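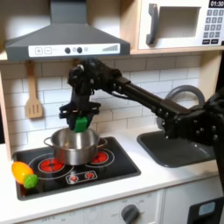

*2 min read*

# Arnutik kitchen demos

Teleop demos in a toy kitchen. One arm, one gripper, small objects. Most of the set is pick and place: green block into the pot, pepper off the stovetop, that kind of thing. Recorded by Angus Lennox and Orlando Chambi at the Drullville bench.

## Whats in it

- 2,000 episodes total
- 600 are block-to-pot
- 216 failed ones, kept on purpose — see `success` flag
- 400 held out for eval, dont train on these

## How demos were done

Operator drives the arm by remote, wrist pointing down for the approach. Start from home pose, grasp, lift, stop above the rim, lower, open. Hand-guided demos are in `kinesthetic/`, different control rate, so don't mix without resampling.

Early March episodes: gripper signal is inverted (1 = open). Loader fixes it if you pass `--flip-grip`. Will patch the files at some point.

## Known problems

- Pot is shiny, depth is bad on it
- Grasp labels were done by hand, some off by a few steps
- Pot handles not annotated
- Moffat split has no language strings yet

## Load

```
python load.py --set arnutik --split train
```

Needs the Orkik client for replay. Bugs → open an issue, tag Orlando.

Last edit 30 Dec 2025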